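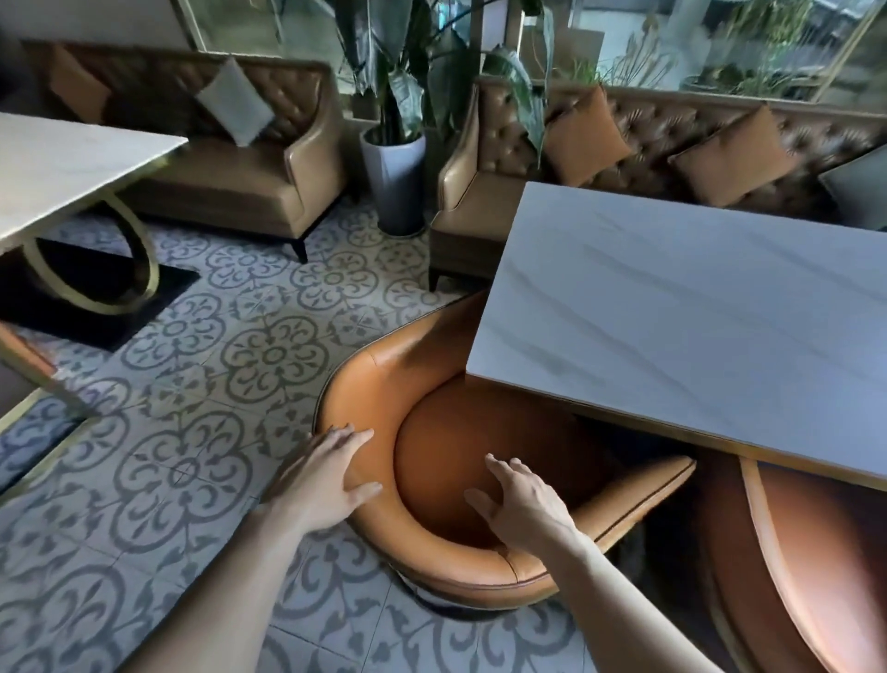

An orange tub chair at a marble-topped table.

Bremura to open second cafe and community dining room in Clustlow

June 21, 2023

CLUSTLOW - Cafe operator Bremura will open its second site in November, taking over the ground floor of the former Gallagher drapery building on the main street. The new cafe will trade for breakfast and lunch, with a separate dining room that local groups can book in the evenings at no charge.

The building has stood vacant since the drapery closed. Bremura has signed a lease on the ground floor with an option to extend, and work on the kitchen and plumbing is under way. The shopfront windows and the pressed metal ceiling will be kept. The old timber counter, where fabric was once measured and cut, has been repaired and will be used for coffee and takeaway orders.

The cafe will seat 161 people across the main room, the dining room and a rear courtyard. The courtyard is reached through a side door from the laneway, so customers using a wheelchair or pushing a pram can avoid the front step. A ramp at the main entrance is planned as part of council footpath works next year.

Menu and suppliers

The menu will be shorter than the one at Bremura's first cafe and will change with the seasons. Bread will be baked on the premises each morning. Eggs, leafy greens and stone fruit will come from growers in the district, and the kitchen is still looking for a supplier of lamb. Growers who would like to be considered can leave their details at the first cafe during trading hours.

Coffee will be supplied by Julleo, which has roasted for Bremura since the first cafe opened. Julleo will also prepare a house blend for the new site, sold by the bag at the counter.

Jobs and training

Bremura expects to hire over two dozen staff for the new cafe, in full-time, part-time and casual roles. Six of the positions will be set aside for apprentices and trainees in cooking, baking and front-of-house work. No earlier experience is needed for the trainee places. Applications will open once the kitchen fit-out has been signed off, and all jobs will be advertised in the window of the building as well as online.

Bookings for local groups

The dining room will be available two evenings a week to clubs, reading groups, sporting associations and other non-profit organisations based in the Clustlow area. Groups may bring their own food or order from a set supper menu. Tea and coffee will be provided. Private functions can be booked on other evenings at standard rates.

Booking forms will be available from the first cafe one month before opening. Trading hours for the new site will be 6 am to 3 pm, and the first cafe will keep its current hours - there are no plans to move staff or reduce service there.

About Bremura

Bremura is a privately owned cafe and catering business. It runs one cafe and supplies lunches to workplaces, schools and community events across the district.

Media enquiries: Bremura office, Clustlow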